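4.2 Setting the finger gap

Do this before you teach the Pedby pair anything ambitious. Fabric is a good first test, being cheap, floppy and quite indifferent to your feelings.

1. Switch off the Drurik board and wait 2 minutes.
2. Slacken the finger screws by half a turn. Half. The other half is how screws end up under the bench.
3. Squeeze the grip until the yellow fingers meet along their full length, then nip the screws up again.
4. Pinch the hem of a T-shirt in one gripper, take the opposite side in the other and pull gently.

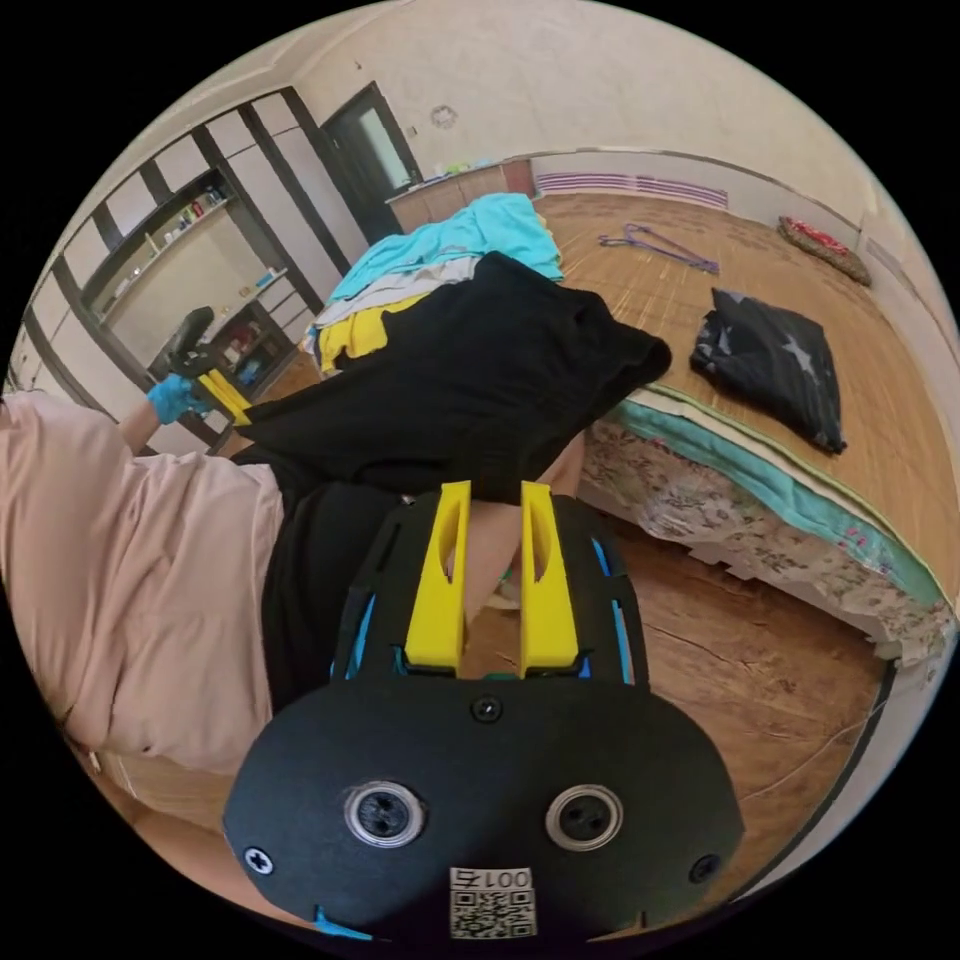
5. If the cloth creeps, add one shim and repeat step 4. If it tears, take one out and find another shirt.
6. Log 600 squeezes before changing the pads.

Note: the counter rolls over at 2,398 - a decision we have stopped defending.

Caution: keep your own fingers out of the gap. They are not spare parts, and Clalport doesn't stock them.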